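I've been after a decent small basket for the kitchen worktop since the spring, mainly to stop onions rolling behind the toaster. I ended up with the Vuststead bread basket from Nukwood, and I've lived with it long enough now (I bought it in August) to have opinions!

First thing to say is that I nearly bought the Sastry one instead. It's prettier, with a cloth liner and a lid, but the sides are so tall you forget what's at the bottom, and I have thrown away enough sad garlic in my life. I wanted something low and wide that I could see into while the kettle boils. 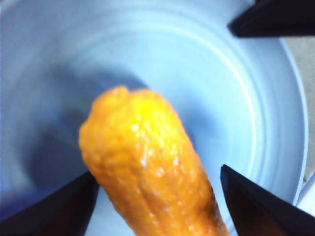
Orange, shiny and bumpy all over.

Delivery took 3 days and it came in a box you could have posted a small dog in. It smelt a bit like a garden centre for the first week – not unpleasant, just there – and then it faded. The weave is tidy and I haven't snagged a jumper on it yet, though I'd run a finger along the rim before you put it anywhere near good tablecloths.

Cleaning is the one real grumble. Onion skins get into every gap, and flour is worse. I tip it upside down over the sink, bang it twice and go round the corners with an old toothbrush. Please don't soak it. I did that with my last wicker basket and it dried the shape of a crisp.
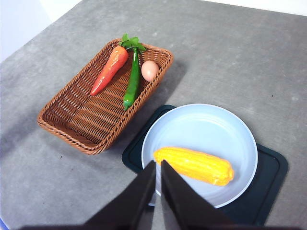 Is it worth the money?

Mine was almost £80 for a set of 2, which made me wince. You can get something similar at the market for far less, but my cheap ones always start unravelling at the handles, and having no handles at all seems to suit me better. The smaller one has gone off to the bathroom to hold flannels, so I'm calling that a bonus.
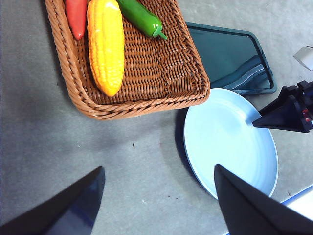
I'd also say measure your shelf first. Mine fits on the worktop lengthways with room for the bread bin, but it wouldn't go in the cupboard however I turned it, and I did try for most of an evening. If they ever do a narrower one I'll be first in the queue.

Recent posts
Serer bread bin: six months on
Peelers I keep going back to
Nukwood chopping board, model 3322
Storing potatoes in a warm flat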